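Chapter 4
Two Arms, Two Trays

In this chapter
Why sorting parts is harder than it sounds
Dividing a table between two arms
Writing a task sheet another team can follow
The Fletgate project, first half

Words to know
handoff, home position, kit, reach, reset, shared zone, task sheet, workspace

By the end of Chapter 3 you had one arm that could pick up a block and put it down again in a place you had chosen. Some of you probably felt pretty good about that. Enjoy the feeling, since the present chapter adds a second arm, and a second arm does not give you twice the robot. For the first few weeks it gives you slightly less than one.

The reason is easy to say and slow to learn. A single arm has the table to itself. It can take the long way around and pause in midair while its programmer looks something up, and the only thing it will bump into is the furniture. Put another arm across from it and every square inch of table has to belong to somebody. Your two arms have no manners. They don't say "after you." If you tell both of them to go to the middle, both of them will go to the middle, promptly and with great confidence.

The Fletgate Project

The work in Chapters 4 through 6 follows one student project from start to finish. It was built by the after-school robotics club at Fletgate, which meets on Monday in a room that used to hold the school's sewing machines and still has the outlets in odd places. The club had entered the sorting event at the Wustoder Open, a regional competition for school teams. The rules of that event fit on one page, and most of the trouble comes from how short the page is.

A team is given a kit of small parts in one tray. Two arms must move the parts the judge names into a second tray, in the order the judge names them. The full run is worth 200 points. Dropping a part costs points. Touching one arm with the other costs more. Touching an arm with your own hand ends the run, no matter how sure you are that it was only going to be a little nudge.

Fletgate's captain that year was Nokuthula Coetzee, who wrote most of the team notebook. We quote from it often. It is a good notebook, mainly because she wrote down the bad days at the same length as the good ones. Her first entry on the two-arm table reads, in full: "Both arms home. Both arms go. Both arms stuck. Pizza."

4.1 What Makes a Part Difficult

Before you plan any motion, look at what you are being asked to move. Beginners tend to rank parts by size and stop there. Size matters, but it is often the least of your worries. A gripper with two fingers wants two flat sides, facing each other, with room on the outside for the fingers to come down. Now go through your own kit and see how many parts offer it that.

Round parts roll. Rings can be gripped across the outside or from the inside, and you have to choose one and stick with it. A part with a knob or a button on one end is heavier at one end, or lighter, and it will swing when you lift it in the wrong place. Parts that lean on other parts come with friends: pick up the first and you have also moved the second, which your program still believes is where you left it.

Then there is spacing. The Fletgate kit had button heads, rings, small blocks, and loose knobs, and the team's first habit was to lay them neatly in a line, end to end, because a line looks organized. To a gripper, a line is a wall. There is no gap between one part and the next for a finger to fit into, so the arm must come at every part from the side, and the tray has a raised lip that has opinions about arms coming from the side.

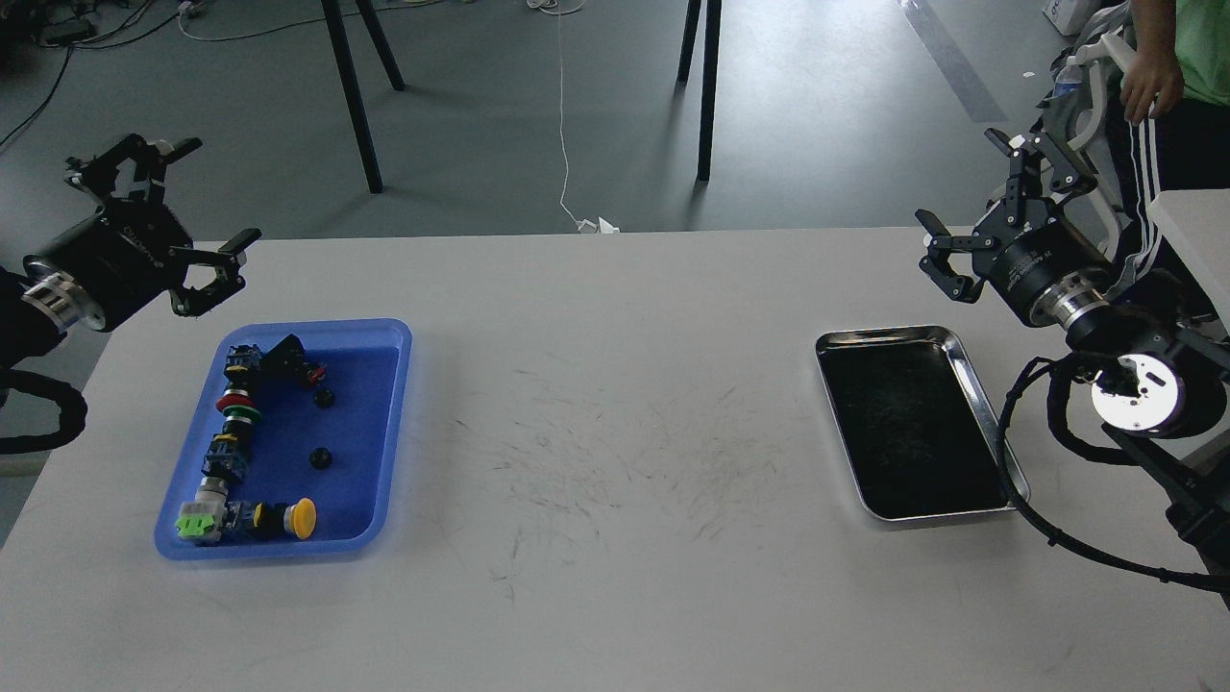
Narendra Sandhu objected to this whole section when he read it in draft, and wrote back that a line is fine so long as you start at an end. Take the last part first, he argued, and each one you remove makes room for the next. His teams have always done it that way and he saw no reason to scatter good parts around a tray like birdseed.

He has a point, and if you may choose the order, his method works well. At Wustoder you may not choose. The judge reads the order off a card, and the first name on the card has a way of being the part in the exact middle. Try both layouts with your own kit before you decide who is right. Write down which parts came up cleanly and which ones brought company.

4.2 Who Owns the Middle?

Here is the plan most teams begin with. Draw a line down the center of the table. The left arm stays left, the right arm stays right. It is simple, it is safe, and with the full tray on one side and the target tray on the other, it cannot move a single part from one to the other.

So the line has to become a strip. We call this strip the shared zone. Either arm may enter it, but only one at a time, and only after the other has said it is clear. In a two-arm sorting task the shared zone is where the handoff happens, and there are two common kinds.

In a set-down handoff, the first arm places the part on the bare table inside the shared zone, backs out, and reports that it is done. The second arm comes in, picks up the part, and carries it to the second tray. This is slow. It is also forgiving, because the arms are never in the zone together.

In an air handoff, the first arm holds the part up and the second arm takes it directly. This is quick and looks wonderful on parents' phones. It requires each gripper to hold the part without covering the place where the other one needs to grab. With a long part you may manage it. With a small knob there is barely enough knob for one.

Fletgate wanted the air handoff badly. Sibusiso Oosthuizen, who wrote the motion code, spent most of October on it, and the notebook records his progress as a series of drawings of knobs with wings. The team switched to the set-down handoff with a month to go. "We are boring now," Coetzee wrote. "We are boring and the parts arrive."

Round parts bring their own problem to a set-down handoff. The table is flat and so is nothing else. If your kit includes anything that rolls, set it down on its end where you can, or give it a patch of something slightly sticky if the rules permit. Check the rules first.

4.3 The Task Sheet

Your arms will do what the program says, and your teammates will do what they think you meant. A task sheet is for the teammates. It should fit on one side of one page and let a person who has never seen your table set it up and start a run.

A working task sheet has these entries:

Start layout. Where each tray goes and which way each part faces.
Home position. Where each arm waits, outside the shared zone.
Order of parts. One line per part, using names the whole team has agreed on.
Handoff rule. Which kind you are using, and how an arm reports that it is clear.
Stop rule. Who presses the stop button, and what counts as a reason.
Reset. How the table gets back to the start layout.

Agree on the names early. Fletgate lost an entire afternoon to "the gray one."

The reset line gets skipped most often. You will run your task far more times in practice than you will in competition, and every practice run ends with somebody putting all the parts back. If the parts go back differently each time, you aren't testing your program. You are testing somebody's memory at 5:30 in the afternoon.

Notebook entry: run 734

The club numbered every practice run and had reached 901 by the time the bus left for Wustoder. This entry is from the season's long middle.

"Run 734. Left arm good. Right arm good. Handoff good. Order wrong because the card was upside down. Riaan says it still counts as a robot error if a robot could have read it. Voted down."

Check Your Setup

Before going on to 4.4, work through the following with your team.

Choose the part in your kit you expect to be hardest to pick up, and write down your reason. Seal it in an envelope if you like drama. You will come back to it at the end of Chapter 5.

Mark your shared zone with tape. Move each arm by hand, with the power off, from its home position to the far edge of the zone. Watch the cables while you do it. An arm that can reach the spot while its cable is caught on the rim of a tray cannot reach the spot.

Write a task sheet for moving 4 parts with a set-down handoff. Trade sheets with another team and set up their table using only what they wrote. Ask them nothing. Keep a list of every question you wanted to ask, and give it to them when you are done.

Section 4.4 takes up the signal each arm sends when it leaves the shared zone, and what your program should do when that signal fails to come.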